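The Everything Table
Why the small stuff deserves a proper sort before the year runs out
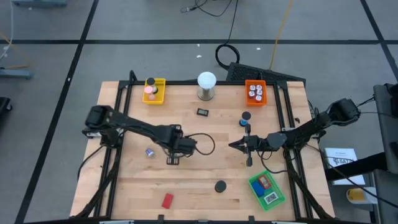 Yellow, orange, green: bins and a basket at work on the butcher block. The clock in the basket says 2:22.

Every house has one. The bench, the desk, the end of the dining table where little things land and stay. Batteries, lids, a puck of something, the cube you swear belongs to a set. Ours got so bad by June we were eating tea on our laps.

So, a feature on sorting. Quick one, the silly season's on and you've got pavlova to think about.

Start with a bare-ish top. Striped timber is lovely but it hides small things, so go slow. Colour helps more than labels do, at least at our place. An orange bin is an orange bin even when you're half asleep. Six little white cups with dark tops fit in one as two columns of three, snug, and that's the whole bin's job done. Don't be tempted to poke a pen in the gap.

The yellow sort of bin is trickier. Something dark and cylindrical with a black cap, something round and pink in front, and already it's a mixed bin. Fine. Have one mixed bin. Just the one!

Baskets next. Lattice sides mean you can see in without tipping the lot out, handy for blocks and small boxes. Clocks too, though I'd stand mine on a shelf where its some use.

We went shopping for this, naturally. Ikeo does a stackable tub for $2 that's hard to argue with. Polat's is nicer to hold, $20, lid extra, which is a bit rich. Somura has a drawer insert I wanted to love and the corners split in a fortnight. The op shop in Bronley had a crate of odd baskets out the front and we came home with more than we needed. Rinse them under the garden tap first. Spiders.

Then the leftovers. A red block, a black disc, whatever. They sit out on the table untill the bins are done and most of them find a home by themselves. What doesn't goes in an ice cream tub in the laundry with the date on the lid. Ours says 22/12/2024. Whatever's still in there next June is off to the op shop, tub and all.

Prices as marked in store when we went to print. Lids sold separately at Polat, did we mention.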